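Galtell Bench Kit - README
Kitchen and desk prop set for two-arm tabletop cells

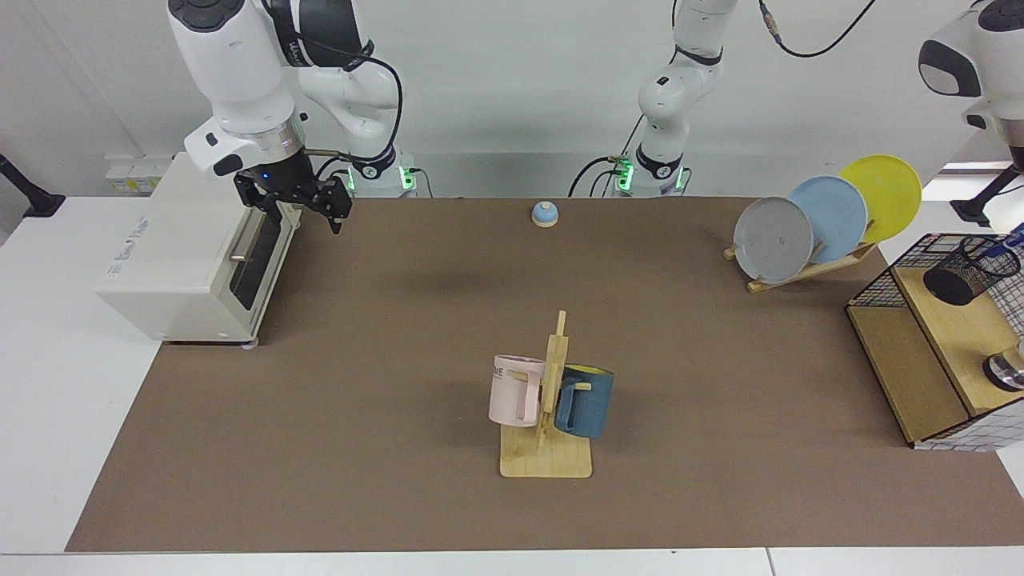 Bench view, kitchen layout, right gripper open over the mat.

What this is

Galtell is a boxed set of household props, a mat and a set of task sheets for people who run two-arm robots on a tabletop. It is sold by Femusard. The arms, grippers and cameras are not part of the kit. This file covers the kitchen layout and the recordings that ship with it.

Props used in the kitchen layout

- brown work mat
- toaster oven, cream-white, handle across the door
- service bell, light blue dome
- mug tree with two mugs, one pale pink and one dark teal-blue with a yellow inside
- wooden dish rack with gray, light blue and yellow plates
- storage unit, wood frame with black wire mesh panels
- black mesh pen cup and a blue pen

Tasks

open_oven: pull the handle until the door is down, then let go.
ring_bell: press the bell once with closed fingers.
mug_off: lift the named mug from its peg and set it on the mat.
mug_on: put the mug back on any free peg.
plate_out: take the named plate from the rack and lay it flat.
pen_cup: stand the cup up if it has tipped over. The pen may stay in or fall out.

Either arm may be used unless the sheet names one. The two mug tasks are usually run back to back, and the logs keep them as separate episodes.

Recordings

The kitchen set has 3570 episodes, of which 686 are marked as failed. Failed episodes are kept in the main folder with the flag success = 0. Each task has at least 200 episodes. Logging is at 20 Hz for joint positions, gripper opening and the fixed camera view.

Setup

1. Lay the mat flat and tape the corners.
2. Place the props using the layout card. Small offsets are fine and are part of the data.
3. Run the reach check with both arms before closing the grippers on anything.
4. Start the logger, then the task script.

The oven should stay unplugged. No task in this layout needs it powered.

Known problems

- The oven slides when the handle is pulled at an angle. Mkhize, the task runner, has a setting for a slower pull (slow_pull = true).
- Mug handles can catch on the peg during mug_off. Lift first, then move away from the post.
- Plate color names in the June files use "blue" for light blue. Later files use "light_blue".

Replacement parts

Mugs, plates and the bell can be ordered one at a time. The mat comes only with the full kit.

Related

Hedcombe is the office layout from the same series. It uses the same log format and has its own README.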